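Search this site Search Go
Bench check with comments: hand-held gripper, packing room, Serkholm

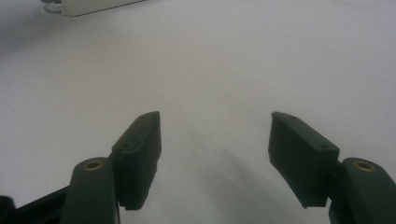 Checked and written up by Kazimiera Brzozowska
March 4, 2022 | 3 comments | 2 shares

Right, so this is the first check I've done since the Wanen arms took over the night packing and we day people got the hand-held grippers. I used to inspect trolleys and tape guns! I've kept the old layout and just written what I think next to each line.

1. Bench clear before you pick the tool up - OK
White surface clear between the fingers. There's a flat white thing with a bit of grey cable or clip curling out from under it, up at the top left, well out of reach of the fingers. Please keep cables over that side (I caught a sleeve on one last week and said a rude word).

2. Finger pads - LOOK AGAIN
Both dark green blocks are there and lean in towards each other the way they should. The right one has a little notch or chip down its left edge. I'm not failing it for that, but run a thumbnail over it before your shift and tell me if it catches.

3. Brass inserts - OK
One in the rounded top of each arm, at nearly the same height. If you ever see one standing proud, put the tool in the red tray and don't push it back in yourself.

4. Gap empty before you close the fingers - OK
Nothing between them. Sounds daft, but we all got used to the old tongs, which couldn't nip you.

5. Hands and wrists - NOT OK
My biggest grumble. The plan says 300 picks before a swap, and that's too many for anyone with small hands. I've asked Luo for a swap every 2 hours instead and I'll chase it until June if I have to.

6. Does everyone know who to tell? - PARTLY
Days, yes. Nights is 2 people now where it used to be a full table, and they've only got the Citutel phone line. I miss the chatter at handover, and I think we spot fewer faults without it - you used to hear about a wobbly trolley before you'd got your coat off.

Next check is mine as well. Bring me your moans before then, written down if you can.

Comments (3)

Kai-wen Kuo
Thumbnail test done on the right pad, doesn't catch. Agree on number 5, my wrist is sore by dinner time.

Kazimiera Brzozowska
Thanks! Put the wrist in the book please, even if it feels silly.

Kai-wen Kuo
Done. Could we have the red tray nearer the door?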